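4.2 Do call buttons change how long people wait?

The case for request buttons at pedestrian crossings and bus shelters rests on a simple claim: people who can press something feel they have some control, and people who feel in control put up with longer waits. The claim is repeated so often in planning documents that it has come to be treated as a finding. We went looking for the evidence and found less of it than we expected. Of the 12 council reports we read, 9 cited an earlier report in the same group, and the chain ended in a vendor brochure from Dronley that gave no sample size.

Our own data come from 107 waiting episodes logged in Pruvville during September, at two shelters on the Idahosa line. One shelter had a working request button and the other had a timetable and a bench. We make no great claims for a sample of this size. It is, however, larger than anything we could trace behind the figures now in common use.

The hardware itself gets little attention in this literature. Studies speak of "the button" as though there were only one, when units differ in colour, in the width of the head and in how far it stands out from its mounting. A wide head is easier to hit with an elbow or a gloved hand, and it may also invite more presses from people who have no need to press at all. Figure 3 gives one example of the mushroom-head form.
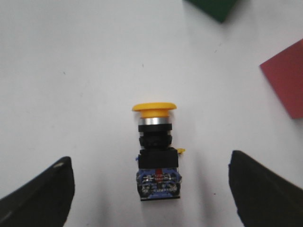

Figure 3. Push-button switch with yellow mushroom head, metallic ring and blue contact block.

Colour is a case in point. The Lunano trial reported that yellow buttons were pressed more often than grey ones and put this down to visibility. The yellow units were also newer, and they were fitted at the busier stops. We can't see how the authors separated these effects, and the paper doesn't say. A later summary dropped the caveat about location altogether and kept the headline.

In Pruvville the median wait before a person gave up and walked was 5 minutes longer at the shelter with the button. At first glance this supports the usual story. We are reluctant to lean on it. The button shelter has a roof that keeps the rain off, and the other one leaks along its back wall. When we set aside the wet days, the gap almost disappeared. What remained could easily be down to the kind of traveller each stop serves — one sits beside a medical centre, the other beside a secondary college.

Repeated pressing is harder to explain away, but it is also harder to interpret. Several earlier authors read a second or third press as a sign of engagement. It could just as well be a sign of doubt. A person who trusts that a request has been registered has little reason to make it again, and we would want to see interviews before calling the behaviour a benefit.

None of this shows that request buttons fail to help. Our sample is too small and our two sites too unlike each other for that. It does suggest that the comfort attributed to them has been assumed more than measured, and that councils being asked to pay for them should ask what the quoted figures were based on. We return to the question of shelter design in Section 4.3.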